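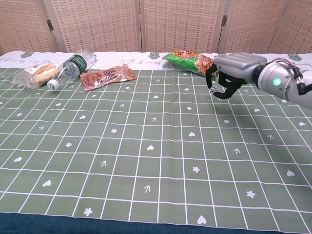

Allolbridge green grid tablecloth – review

I bought the Allolbridge cloth in April to replace a plain white one that showed every crumb. It gets used daily, mostly for packed lunches and snacks, so it sees a lot of bread rolls, water bottles and vacuum-sealed meat.

The green is a little lighter than it looked on the Nandale site, though I got used to it after a day or two. The grid hides small marks well. Grease from a snack bag came out in a normal wash with no pre-treatment. Coffee took two washes and left a faint ring that I can still find if I look for it.

It has been through the machine 6 times. One hem has started to pull near a corner and I trimmed the thread. The color has held. Shrinkage was around an inch on the long side, so go up a size if your table is close to the limit.

It creases badly in the package. Mine needed ironing before first use, and the fold lines stayed for most of a week. The Vogler cloth I had before came flatter, but it cost more and was thinner.

Water beads for a few seconds and then soaks in, so don't expect it to protect bare wood from a leaking bottle. I keep a felt pad underneath.

Delivery took 5 days. I would buy it again in the larger size.

Rating: 4 out of 5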